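31 de enero de 2021
Publicado por Uma

Sigo con Altska, el paquete con el que sincronizo y reetiqueto las grabaciones de manipulación de tela. En la versión anterior, el segmentador partía cada episodio según la apertura de las pinzas. Con objetos rígidos basta. Con ropa, no.

Las tres primeras tomas son de la cámara de cabeza y la última, de la cámara de una pinza.
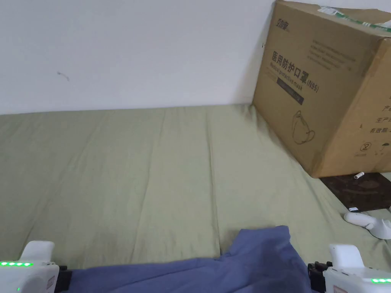
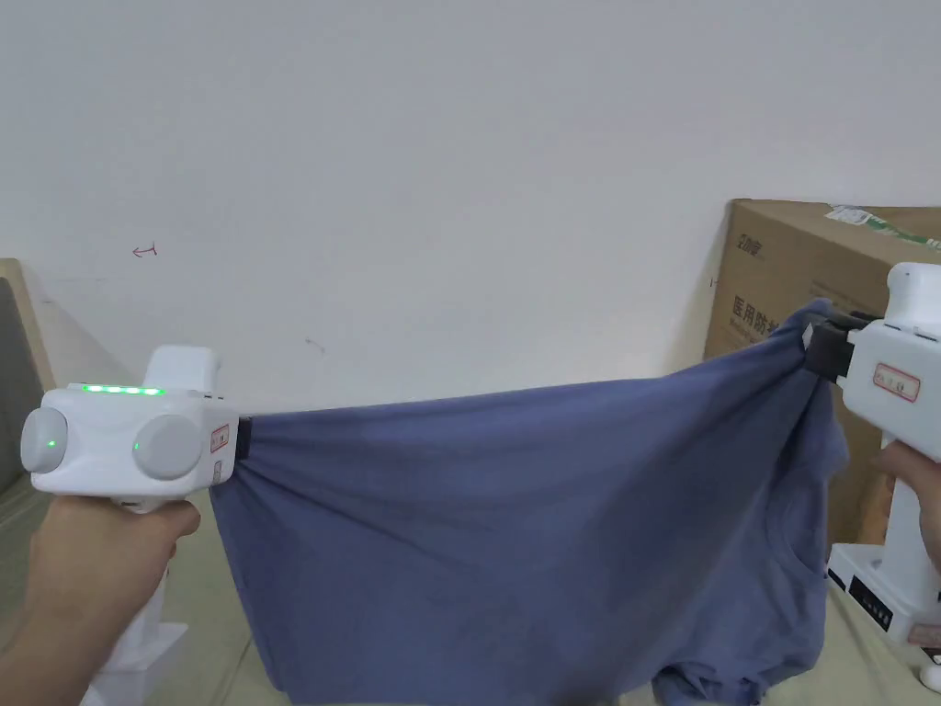
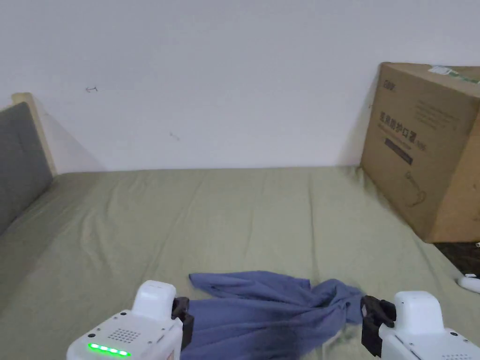
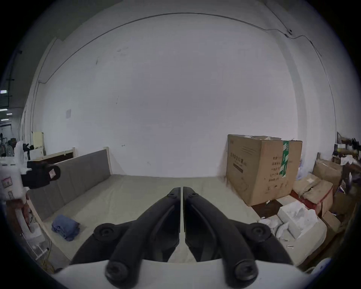

El problema de fondo es que el estado de la prenda no se deduce del estado de los dedos. Una pinza cerrada puede sujetar una capa, dos o ninguna, y el codificador devuelve casi el mismo valor en los tres casos. El segmentador nuevo toma dos señales: apertura y una máscara de tela calculada sobre la vista de cabeza. Si la máscara no se desplaza con la pinza durante la ventana de confirmación, el agarre se descarta y el tramo vuelve a la fase de aproximación.

La ventana es de 600 ms. Con valores menores, el filtro confunde el rebote de la tela con un agarre; con mayores se pierden los reagarres cortos.

Segunda modificación: la alineación temporal. Chávez, el módulo que mezcla los flujos, interpolaba las poses de las pinzas al reloj de la cámara de cabeza. Ahora cada flujo conserva su reloj y la interpolación se hace en la consulta. El desfase residual queda en 2 ms. El coste es una indexación más lenta, que de momento acepto.

Resultados sobre el conjunto de validación: 291 episodios, 98 de ellos con al menos una etiqueta distinta respecto a la versión anterior. Los he revisado a mano. La mayoría son agarres fallidos que antes contaban como válidos y que la política aprendía sin protestar.

Pendiente: la máscara pierde fiabilidad cuando la prenda ocupa poca superficie en la vista. Estoy probando a sustituirla por el rastreador de puntos de Olier, que tolera mejor las oclusiones pero deriva con los pliegues. El formato de exportación no cambia hasta junio.

Compartido 14 veces · 3 comentarios

rtorres_dev
¿La máscara se calcula por fotograma o la propagas?

Uma
Propagada, con reinicio cuando baja la confianza. Por fotograma parpadea demasiado en los bordes.

kinematica
Tuve el mismo problema con toallas. Acabé añadiendo la corriente del motor como tercera señal.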